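Jul 26, 2023

**Ganik Street kitchen opens its doors for shared cooking**

The shared kitchen on Ganik Street is open again after a long repair of the floor and the water pipes. People who live in the district can now reserve a place by the hour, and the first month is already almost full.

The building was for many years the dining hall of the Sallus furniture works. When the works moved out of town, the hall stayed closed, and then it was used to store old chairs. The town bought it in 2000 and gave it to the district, but there was money only for the roof. A small cooking club met in the front room during the summers. In winter it was too cold to stay there longer than one hour.

The repair began last November. The old pipes were taken out completely, and the floor in the back half was made new. The hall also received two more sinks, a wider door to the yard and a work room with tables for preparing food and for classes.
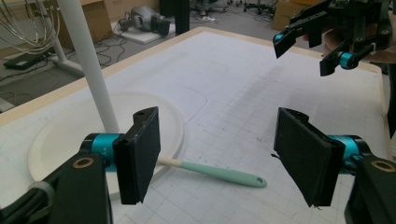

*A white tabletop with a fine gray grid and a pale wooden edge.*

Gergely Győri, who leads the kitchen, told us that the repair took three months longer than the plan. The reason was a wall between the hall and the work room. It was not in the drawings, and the builders had to stop until the town engineer came to look at it. "We lost most of the spring because of this wall," he said. "But now it is strong, and we have hung the big shelves on it."

The price for a place is the same as in the old club for people of the district. Guests from other parts of the town pay a little more. Children under 12 can come free with an adult, but they may not use the large ovens. Each group must bring its own food and take the leftovers home - the refrigerators are only for use during the reserved hours.

The kitchen has 706 members on its list at this moment. Before the repair, the club had a much shorter list, and many of those people had stopped coming. Mr. Győri believes that the evening hours made the difference. The old club closed at five, when most people were still on the way home from work.

Basic tools are lent without a fee. Pots, bowls and cutting boards can be taken from the shelves, and smaller tools are kept close to the tables. Knives are given out at the desk and must be signed for.

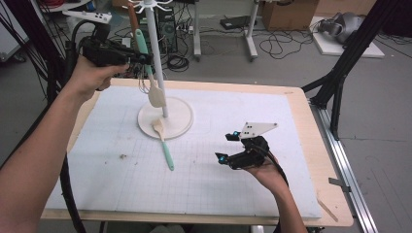
*A spatula with a teal handle on a white utensil stand.*

A part of the equipment was paid by the residents themselves. A collection at the spring market brought 3225 in cash, and the Pangaribuan bakery gave a used dough mixer, which makes a lot of noise but works well. The bakery will also hold a bread class every second week, in two groups. The first class is for beginners, and the second is for those who already bake at home and want to learn about sourdough.

Other classes are planned for the autumn. There will be one about jam and pickles, one about soups for large families, and a course for people who must eat without salt. Ellitz, the garden society from the other side of the railroad, has promised to bring apples if the harvest is good.

Not everybody is content with the new hours. Some neighbors in the yard have asked that the back door be closed after nine in the evening, and the kitchen has agreed to this until the end of the summer. Parking in the yard is not possible. Visitors with heavy bags can stop at the front gate for ten minutes.

Places can be reserved at the desk or by phone, extension 1078. The desk is closed during the lunch hour.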